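Setting up your Peseck ground receiver
Section 4: Catching your first satellite pass

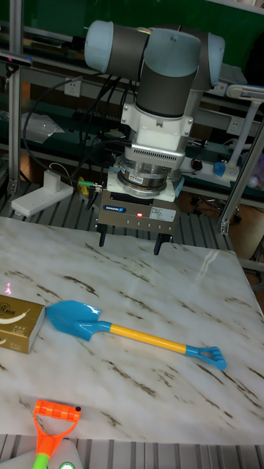 By now the dish is on its mount and the neighbours have stopped asking. The next part is mostly waiting, with a short burst of panic in the middle.

1. Connect the receiver to your computer and open Eklow. Let it finish loading the orbit list before you click anything.

2. Enter your latitude and longitude. West is negative. Get this wrong and Eklow will cheerfully track satellites over somebody else's house.

3. Choose Update Orbits. Orbit data goes stale, so do this again if your list is more than 4 days old.

4. Pick a weather satellite that climbs well above the rooftops. Low passes can wait until you are braver.

5. Set the gain to 2000 and leave it there for the first attempt. The slider goes up to 4000, mainly to amplify your fridge.

6. Press Arm. The dish swings to its starting position and stops.

7. When the signal bar turns green, press Record. Press Stop when it goes grey again.

Note: A pass lasts roughly ten minutes. The file appears in the Passes folder, named by satellite and start time.

Note: Stripes across the finished picture usually mean a loose aerial plug. Push it in - firmly - and try the next pass.

Caution: Keep hands, hats and washing lines clear of the dish once it is armed. It does not look where it is going.

Caution: Never point the dish at the sun while the cover is off.

Text by Iona Lennox, checked by Sơn Huỳnh. Last revised Feb 28, 2021.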